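Kollness line — track walk checklist, section Nodel stop to Tripathi Road
Comments are written after each point. April walk, start 5:40 am, before first tram.

1. Power isolated and confirmed by phone with control
OK. Control was slow to answer, we waited on the platform.

2. Rail joints and welds
OK except the weld at metre 935. Small lip on the inside edge, you can feel it with the finger. To be ground before the next walk.

3. Crossover at Nodel, blades and locking
Blades close well on both sides. Gravel was in the east blade, removed by hand. Please look again after heavy rain.

4. Gauge
Measured at 14 places. All inside the limit, the tightest is in the curve by the bakery.

5. Concrete around the rail
Crack beside pole 186, on the road side. It was in the last list also and it is longer now. Marked with yellow paint.
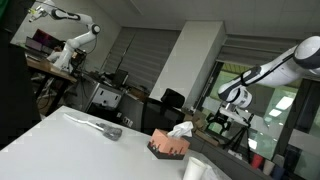
Does the crack at pole 186 mean the trams must go slower?
Not at this moment. The rail itself does not move when a tram is passing, so the normal speed stays. If the concrete becomes loose, call control and ask for walking speed.

6. Drains
Two grates full of leaves near Tripathi Road. Cleaned one, the other needs the long tool — it was not in the van.

7. Overhead wire, seen from the ground only
OK. The colour of one insulator is darker than the neighbours. Gritura has the contract for the wire, I sent them the pole number.

8. Platform edge and tactile strip
One tile missing at Nodel, outbound side. Cone placed.

9. Signs and speed boards
Board at the curve is turned a little, the driver can still read it. Not urgent.

10. Tools counted, section given back
Done at 6:50 am. The next walk covers the 2000 metres after Tripathi Road, bring the long drain tool.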